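Skatcombe Food Shelf – progress report to the Tromden Fund
2020-06-01

Hi all,

I promised you a shorter report this time, so let me start with the money and work outward. You gave us 2,000 dollars for the spring and we've spent 1,883 of it. Most went on dry goods and the second chest freezer, which arrived with a dent and a discount. The rest is sitting in the account until the July order from Kereama goes in (their rice is still the cheapest we can find, even with delivery).

We handed out 1,809 bags between the start of the grant and the end of last month. That's more than I put in the application, and I'll admit I was guessing when I wrote that number! Spring was busy. A lot of families came to us for the first time, and plenty of them were nervous about it, so we moved pickup to the side door where there's less of a line facing the street.

The other big change is how we pack. We used to fill every bag the same way and then watch people hand half of it back. Now folks fill out a card the week before – no pork, no nuts, extra baby food, that kind of thing – and we pack to the card. It's slower, but we throw away a lot less.
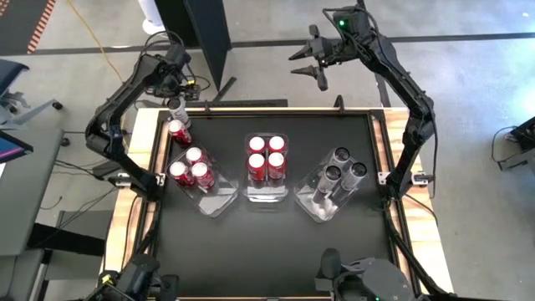
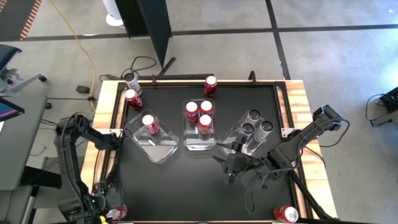
Red cans and clear plastic containers, in all three.

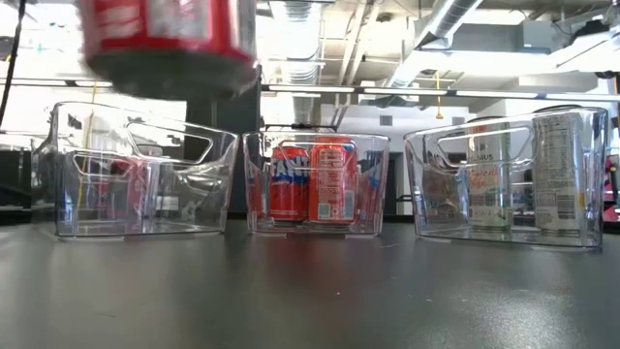 Sikuvlow wrote back after reading my draft to ask whether the cards could come in more than one language, as the families on their side of the river mostly skip the back page. Fair point, and I should have caught it. We're getting Spanish and Portuguese versions done first and I've set aside a little of what's left for printing.

Things that didn't go so well: the evening pickup. We tried it for 2 months and hardly anyone came, so it's on hold and I'd like to try early mornings instead. The delivery route is also too long for one driver. I've redrawn it twice and I'm still not happy with it.

Receipts are in the usual folder. The freezer one is faded, so I asked the store for another copy and will send it along when it comes.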